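4.3 Recording examples inside a computer case

Read section 4.2 first if the wrist camera has not been checked since the last tool change.

Before you start

1. Unplug the workstation from the wall and hold its power button in for four seconds.
2. Lay the tower on its side on the bench mat and take off the side panel.
3. Clamp the case at two corners. It must not slide when you push on the metal frame.
4. In the Toment recorder, choose the task name from the list. Do not type a new one. If the task is missing, ask Maureen Hulme to add it.

CAUTION: Keep the fingers clear of an open CPU socket. The contacts bend easily and a board with bent contacts is no use for later sessions.
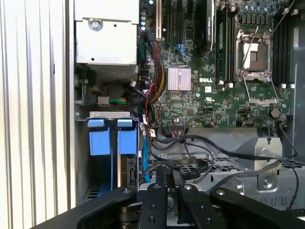
Recording

5. Bring the gripper to the start pose above the case and wait for the steady green light on the Woma controller.
6. Press the left pedal to start. Move at an even pace and finish the whole task in one go.
7. Press the left pedal again to stop, then mark the example Good, Failed or Discard.
8. Return the part to its starting place and shift the loose cables by hand before the next example.
9. Stop after 16 examples and let the arm rest in its cradle.

Note: Keep failed examples. A missed grasp followed by a second try is marked Good if the part ends up where the task asks. Use Discard only when the pedal was pressed by mistake or someone reached into the case during recording.

Note: An example longer than 67 seconds is split into two files. Both parts need the same mark.

CAUTION: If a cable catches on a finger, do not pull back. Press the right pedal to release the motors and free the cable by hand.

A full set is 35 Good examples per task. Upload sets to the Jistcombe folder at the end of the shift. See section 4.4 for upload errors.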